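1/ I moved to Cirstead in November and I promised myself to learn one new thing before summer. I chose rhythm. I am 37, and I never played any instrument before.

2/ The class is in the Vasitz library, upstairs, and it costs less than my bus ticket. We are seven adults. Most of us come directly from work and still have our bags on our knees.

3/ The first month we did not touch anything. We only clapped and walked. I was a little disappointed, but now I understand that my feet were always late and I did not know it.

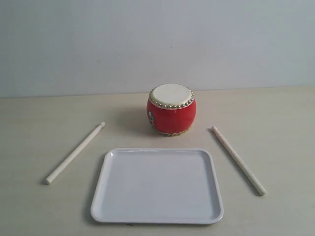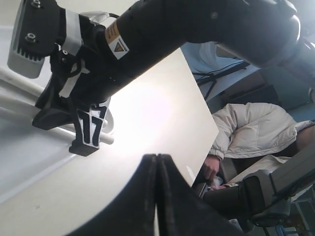
4/ My homework is 15 minutes each evening, with a metronome set very slow. I count aloud in my own language, then in English, and the English is harder because "seven" has two syllables and it pushes everything. For such work a small drum like the red one is enough. I like the gold studs around its rim, they make even a beginner feel a bit festive.

5/ A question for people who live in apartments: what do you put under a drum in the evening? I tried a folded towel and a yoga mat. The towel is better, but my neighbor at Peixoto Street still hears the low notes. She was very polite about it.

6/ Also, I am looking for easy written exercises, one page each, without songs. The book we use has 200 of them and they become difficult after the first ten.

7/ Next class we start with triplets. I have practiced them on the kitchen table and on the steering wheel, only at red lights.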